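Working Next to a Gripper: What Changes for the Crew When Board Handling Is Automated
Student project report, Dramani technical program, spring term
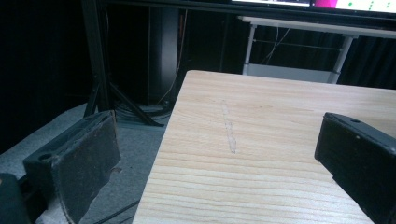

1. Why we picked this topic

Our group wanted a project where we could talk to people as well as look at machines. Ostness is a workshop that makes wooden shelves, stage risers and display stands, and it has been trying out gripper handling for its boards since December. The crew lets students in, answers questions during breaks and doesn't mind being asked the same thing twice (we did that a lot!). We visited 5 times between us, and the first visit was on 2nd January, when the place had just opened up again after the holidays.

Our question was simple: when a tool takes over the picking up and putting down of boards, what happens to the work of the people who used to do it all by hand?

2. How board handling is organized

Before December everything was done by hand. A worker took a board, looked at both faces, turned it if the good side was down, and carried it to the next station. One shift could mean the same lift over and over, and the older workers told us their wrists and lower backs knew all about it.

The new way has two stages. In the first stage a person works with a hand-held gripper and goes through the job slowly: approach the board from the edge, line up the two fingers, close, lift, set down. In the second stage those recorded moves are used to set up the automatic handling. The software for this is called Tosska, and the handling unit that it runs is called Drellus.

We thought the first stage would be the boring part of our project. It was the best part. You get to see how much a skilled worker does without thinking. A board lying flat on carpet has hardly any gap under it, so you can't just grab it anywhere. The fingers have to come down on either side of something they can close on, and they have to be lined up with it. One worker showed us how she always looks along the edge first and then moves. She had never put that into words before we asked.

3. What we noticed about the material

Pale softwood shows everything. In our picture there is a whitish streak running across the grain near the middle of the board, and we spent a good part of one visit talking about marks like that. We can't say what made it. It did get us asking how scratches are handled, and the answer turned out to be a big piece of the story.

With hand work, the person carrying the board is also the person checking it. If there is a mark, the board gets turned over or put aside, and no one writes anything down. When the carrying is automated, that check has to go somewhere else. At Ostness it went to a new sorting spot, where somebody looks at every board before it goes to the Drellus unit. So one task became two, and one of them still needs human eyes.

The gripper fingers tell a story of their own. Their front faces are scuffed and speckled with grey, and the left one has a lighter chipped patch near its lower edge. We had never thought about wear on a tool like this, and now we look at it first. The crew added a finger check to the start of the shift, which takes a couple of minutes.

4. What the workers told us

We gave out a short question sheet with 26 questions. That was too many, and we would cut it in half next time. The longer answers we got by just chatting were more useful anyway.

What people liked:
Less lifting. This came up in every talk we had.
Being asked how they do things. Several workers said it felt good that their way of picking up a board was the starting point for the machine.
Learning Tosska. Two of the crew now set up new moves by themselves and are clearly proud of it.

What people worried about:
Standing still at the sorting spot. Carrying is hard on the back, but standing in one place is no picnic either, and some people miss walking around.
The pace. The unit doesn't take a breather, and at first workers felt they had to keep up with it. The shift lead changed the rule so that the person at the sorting spot decides when the next board goes in.
New starters. If they never carry boards, how will they learn to feel a twisted or heavy one? We didn't find a good answer to this, and neither did the crew.

5. Things that went wrong in our own work

We forgot to agree on what counts as "a lift" before our first visit, so our early notes don't match and we left them out. Our second visit fell on a training day and we mostly watched people talk. We also wanted to compare 3 stations and only managed 2, as the third was being moved.

6. What we would look at next

The swapping of jobs during a shift deserves its own project. Ostness has started letting people trade between sorting, setup and assembly, and the workers we talked to on our last visit were really into it. We would love to come back after a few months and ask whether the trading is still going on, and who gets to do the setup work. Our notes and the shorter version of the question sheet are in the class folder for the next group.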